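About Funanach

Funanach sets up and looks after two-armed robot cells for handling cloth. We work out of one long room in Bedlow. Adoración Barrios and Ermanno Caputo started the company after several years of repairing other people's grippers, and repair is still a good part of the week.

How we keep a cell running

Our own cell, Tokel, gets the same care as the ones we service for customers. Every 300 hours the gripper fingers come off, the wrist joints are checked for play and the cables are looked over from end to end. A cable that rubs will fail sooner or later – usually at the wrist.

After any work on the arms we go back to a folded cloth on a bare white tabletop. Both grippers are opened and one is brought over the cloth, so that finger height can be set before anything is picked up. Inmaculada Segura wrote the procedure, which has 16 steps and takes almost 25 minutes.
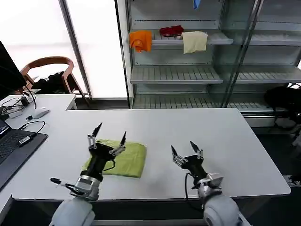

Who does what

Adoración Barrios – customers and site visits
Ermanno Caputo – joints, grippers and spare parts
Inmaculada Segura – calibration and software
Fermín Lagos – wiring and the service log, now at 3,631 entries

Visits and service calls

Customers can see Tokel on Wednesday afternoons. Please call first, as the cell may be down for service. If a gripper of yours has stopped closing evenly, leave the fingers on and send us the whole hand with its cable.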